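This website uses cookies to give you a better experience. Accept | Settings

Norken workshop notebook
June 8, 2020
Play tray set, second layout
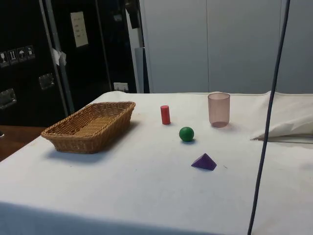 I continue from the note of February, where we stopped because the old basket was too deep. The children in the Umska playroom had to put the whole arm inside to take out a small piece, and the little ones lost interest. So the question for today is simple: is a shallow basket better, and what should stay beside it?

I chose the wicker one from the Dikance order. It is woven from tan and light brown strands, and the rim is thicker than the sides, so it is comfortable to hold. I passed an old nylon stocking over the rim and the inside to look for sharp ends. It caught in 2 places, both under the rim. I cut these ends with the small pliers and sanded them with 300 grit. Please repeat this check for every basket, also when it looks fine.

Pieces for this layout: red cylinder, green ball, purple triangular block, pink cup. The basket stays empty at the start, and the pieces are put on the cloth to the right of it. I prefer them a little scattered. When I made a straight line last time, it looked like a shop display and I did not want to touch it myself.

Notes on the pieces:

The ball is the difficult one. On the bare table it rolls to the floor if somebody leans on the edge. The white cloth slows it, but the cloth must be without folds from ironing, or the ball follows the fold. I ironed it again.

The cylinder stands well on its flat end. The red is very good against white.

The purple block I first put at the back, and from a low chair it was hard to see behind the cup. At the front it is better.

The cup is see-through pink plastic and very light. I am not sure we should keep it. It is useful for the "in and out" game with the ball, but it falls over easily. Setiawan has a heavier cup in their list, minimum order 70, which is too many for us. I will ask if they send samples.

Washing: pieces and cup in warm water with a little soap. The basket only with a damp brush, then dry it in air for 3 hours, not on the radiator. The last one went crooked from the radiator.

To do: label for the box, second white cloth, write to Setiawan. Also find where the February sheet with the piece sizes is, I cannot see it in the folder.

2 comments | 3 shares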